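Chapter 7
Scratches, Scuffs and Shine: Looking After Black Plastic

I have a confession to make before we start. For years I bought everything in glossy black. The radio, the printer, the lid of the slow cooker, the little Truvmont storage case I keep my sewing bits in (I loved that case!). It all looked so sleek in the store, and by February it all looked as if someone had been ice skating on it.

So this chapter is about that shine, and what happens to it. In Chapter 5 we talked about wood, which is forgiving. You can sand wood, oil it, or call the dents character. Glossy plastic has a smooth skin that works a bit like a mirror, and once the skin is broken, light bounces off the broken spots in every direction. That's why a scratch on black plastic looks white, even though no white stuff has been added. The plastic is black all the way down in most cases; it's the light that has changed.

I sort damage into 2 kinds before I touch anything. Fine scratches are the hairlines you see when you tip the thing toward a window. Gouges are the ones you can feel with a fingernail. Polish will do a lot for the first kind and very little for the second, and I've wasted whole Sunday afternoons learning that on a Katiyar radio that really deserved better.

Watch the molded edges too. A raised rim catches the light in a bright line, so your eye goes straight to it, and it's easy to rub too hard there and leave a dull patch. Go lightly, with a soft cloth folded over a few times. And please wash off the dust first, because dry dust under a cloth is pretty much sandpaper.

The worn surface on this page is a good one to keep in mind as you read on. It still has broad sheens of light on it, but there are fine white scratches and scuffs running in many directions, with short jagged marks and a few gouges among them.

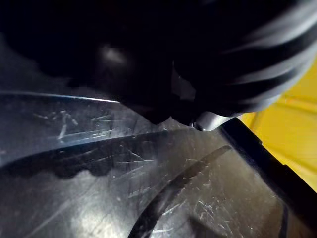 Can you use toothpaste to polish scratched black plastic?

It can soften very fine scratches, but it may also leave a haze, so try it on a hidden spot first. A polish made for plastic is a safer choice.

7.1 Washing before you polish

Fill a bowl with lukewarm water and add a small squirt of dish soap.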